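Is a water softener worth it in a two-bed flat, or am I being sold to?

Asked in Home and Garden > Plumbing and Heating 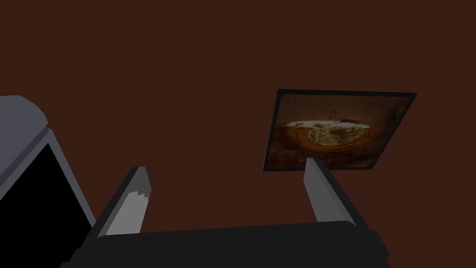 The details

We moved into a two-bed flat in June and the water is very hard. The kettle furs up quickly and the shower screen looks filthy however often I wipe it. I had a man from Szabó round to service the boiler and before he'd put his coat back on he was telling me I needed a softener. He left a leaflet for the Puvent, which they would fit for 508 pounds, salt extra.

I'm not against it if it does something. What bothers me is the leaflet, which says it "pays for itself" and gives no working at all. It also says my skin will improve. My skin is fine.

There are two of us, we have a combi boiler, a shower and no bath, and the only space is under the kitchen sink where the bin lives. Our water company's website gives the hardness as "very hard" with no number I could find. Has anyone had one of these for a few years and would you buy it again? Please don't reply if you fit them for a living.

Posted by draughty_landing
Edited March 22, 2026 to add: we own the flat, it's leasehold.

Sort by: most helpful

limescale_larry
Helpful to 23 people

I had one in my last place and didn't bother in this one, so make of that what you will.

It did work. The kettle stayed clean, the taps stayed clean, and we used less washing powder. What I never saw was the saving. Softener leaflets like to add up soap, heating, descaler and "longer appliance life", and the last one is where they can put any figure they please. My old washing machine died of a failed bearing with a softener on the pipe the whole time.

Things I would ask Szabó before handing over any money:

Does the 508 include a drain connection and a bypass valve, or only the box? Mine was quoted without and the extra came to 84 pounds.

Will there still be an unsoftened tap in the kitchen? You want one for drinking. The usual advice is not to use softened water for baby formula, and people on a low-sodium diet are told to check first.

What does your boiler maker say? Some are fussy about filling the heating circuit with softened water, and it's their warranty.

How much salt will two people get through in a year? If he can't tell you, he hasn't sized it. He should also have tested your water before recommending a model. A test strip takes a minute.

On the leasehold, read your lease before anybody cuts into a pipe. Mine wanted written consent for plumbing alterations and the managing agent charged me for the letter.

For a flat with one shower I'd spend a few pounds on citric acid and do the kettle and shower head when they need it. Keep it off natural stone and anything with a worn finish. A squeegee does more for a shower screen than anything you can buy in a bottle, though you do have to use it every time — I don't, and mine looks like yours.

pipe_dreams_84

Get a magnetic one!! I put a Skokex on the rising main, it was 199 and no salt, no drain, no plumber, just clips round the pipe. Kettle is loads better. Everyone on here is so negative about them but I think you have to try it and see. My brother in law has the Pinidis which is the same idea but wires instead, and he is happy with it too

Comment from limescale_larry: Did you measure anything before and after, or did you also start descaling the kettle more often? I'm asking seriously. I've read a fair few of these threads and it's always the kettle and it's always "loads better". Clip-on gadgets don't take the calcium out of the water, so a hardness strip will read the same either side of it. The most they claim is to change how the scale sticks, and the evidence for that is patchy at best.

Comment from pipe_dreams_84: no I didnt measure it, I can see my own kettle

wet_tuesday_club
Helpful to 8 people

We've got a proper salt one and I would buy it again, but we're a family of five in a house with two bathrooms and a hot water cylinder. It's a different sum for you.

One thing not mentioned so far is the weight of the salt. The blocks are manageable but the big bags are a nuisance up a flight of stairs, and they need to be kept dry. If your only cupboard is the bin cupboard, measure it with the door shut and allow for the hoses at the back. Ours needed more room behind it than the brochure gave.

I'd also get a second quote. A boiler engineer who happens to have a leaflet in his bag probably gets something for handing it out.

Comment from draughty_landing: Thanks both. I rang and asked about the drain and the bypass and was told it "depends on the property", which he had been standing in. Citric acid ordered. I'll look at the lease anyway in case we change our minds.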